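Mahuika Street Profile Tracer — measuring kit for odd-shaped plots

I've been drawing infill houses for a good while now, mostly on the slivers left behind when somebody shut a tramway or pinched the end off a row of terraces. My first one had no right angles in it at all. I measured it with a tape and a lot of optimism, and the party wall came out 151 mm away from where I'd drawn it. That mistake is more or less why I sell this kit. 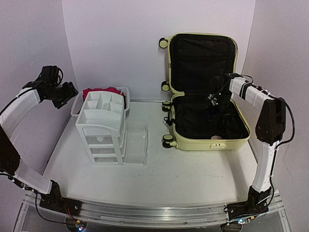
Nélida Núñez wrote in to say that she'd had the Mahuika out on a wedge-shaped corner plot for a fortnight and that the acute corner, the one she'd been dreading, closed up on the second try. She also said the strap is too short if you're wearing a winter coat. Fair point! The strap is longer on everything we send out from March onwards, and if you've got an older one just ask and I'll post you the new one.

So what do you get? The tracer itself is a folding arm with a swivel head at each end. You set one head against the wall you trust (there's usually one, if you're lucky) and walk the other round to the next face, and it reads the angle between them. The heads are small enough to get in behind a downpipe. It comes with the long pole, the short pole, 2 spare head pads, a canvas roll and a paper booklet I wrote myself, so blame me for the spelling.

It will read a wall-to-wall angle down to eighteen degrees. Sharper than that and you'll need to take it in two bites using the offset plate, which is explained on page nine of the booklet. I've done it on a site behind an old goods yard where the back of the plot was barely wide enough for a bin, and it worked fine — slow, but fine.

The readings go into the Zondel drawing plug-in, which is a separate download and free with the kit. It draws the outline as you go and flags the last side if it doesn't close. Wenceslao Navarrete keeps asking me for a version that does curved walls. I'm working on it, Wenceslao! For now you take a curve as a run of short straights, and I'd go no longer than 400 mm each on anything tighter than a railway bend.

A few things people ask me before they buy. Yes, it's all right in drizzle, but wipe the heads down before you fold it. No, it won't do heights, you want the Dondudix staff for that and the two clip together. Old brick with a bulge in it will give you a different angle at knee level and shoulder level, so take both and write down which is which. I forgot once and had a very long afternoon.

Price is £2,688 for the full kit, with the poles and the canvas roll. Hire is by the week through Nusow, who also do the repairs. Replacement pads are in stock. The green canvas roll has sold out again, so it's grey for now.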